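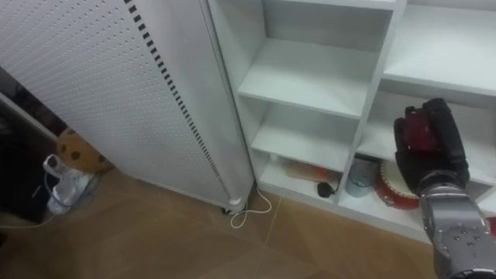

By Jummai Fashola | 2019-09-30

Games > Kids' Corner > How Games Work

Why does a game have to load?

A video game is stored as files. The files hold the shapes of the walls, the colors of the monsters, the music and the rules. They sit on a disk or a drive, which keeps them when the power is off.

The part of the console that runs the game cannot work straight from the drive. The drive is too slow. The files are first copied into memory. Memory is very fast, but it is small, and it goes blank when the power is cut.

Loading is this copying. Suppose a castle level has 600 files. The console finds each one, unpacks it and puts it in memory. When the last file is in place, the level starts.

Some games hide the wait. In Skilton, the player rides an elevator between levels. The ride takes 4 seconds. During the ride, the old level is removed from memory and the next one is copied in. Long hallways and slow doors can do the same job.

Large open worlds are cut into squares. Plevell has 121 squares on its map. Only the squares near the player are kept in memory, and the others wait on the drive. This is called streaming.

Filed under: Explainers, Ages 8 to 11

Comments (3)

Hadiza Bako
My son wants to know if a bigger drive makes loading faster.

Jummai Fashola
No. A bigger drive holds more games. A faster drive loads them sooner.

Lawal Nwosu
i knew the elevator was doing something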